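Textiles and Housekeeping, Wellthorpe evening course
Handout 5: What do care claims on cloth really tell you?
Tutor: Hülya Gezer
February 2022

Last time we read the small print on tea towels, bed linen and shirts. Tonight we look at the words on the front of the packet, which are larger and say less.

Start with "easy care". Easy compared with what? I have yet to see a packet that says. The same goes for "hotel quality", a phrase any seller may use of any sheet. Ask which hotel.

Thread count deserves more suspicion still. A sheet sold as 600 may have been woven with far fewer threads, each made of several thin strands twisted together, with every strand counted. Kiran Upadhyay brought in two pillowcases last September, one marked 326 and one marked 600. Most of the class preferred the cheaper one by touch. That proves little, as we were a small group and had all seen the prices, but it ought to make you slow to pay double.

"Colourfast" is worth a closer look too. Fast to washing, to rubbing and to light are separate matters, and a cloth may pass one and fail another. Strong darks woven or printed next to white are where I would want to know which was meant. 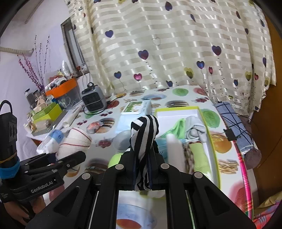 Fig. 3. Black-and-white striped cloth.

"Pre-shrunk" means that some shrinking was done before sale. It does not promise that none is left. Cotton can go on shrinking over several washes, so a single wash at home is a poor test.

For next session
Read the Brumus leaflet on linen and mark every claim that could not be checked.
Bring one item with a claim on its packet, and the packet.
Malsha Ranasinghe has the spare copies of Handout 3.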